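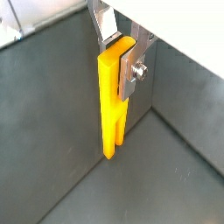

mared_m
Our group is raising money for a stair lift for Danilo Tagle, who can't manage the steps at his mother's house anymore. We have 11 families helping so far. For the donation drive I'd like a gray metal bin like this one by the door at Porance on Monday.

najwa50
Put me down for two hours. Is the lift new or used?

mared_m
Used, from Velon. They want $902 installed.

h_maglaya
I wouldn't buy used. Ask Soriano about a loaner first.

najwa50
Soriano's wait list is long. He needs it by September.

h_maglaya
Fine, but get the warranty in writing. I can give $50 either way.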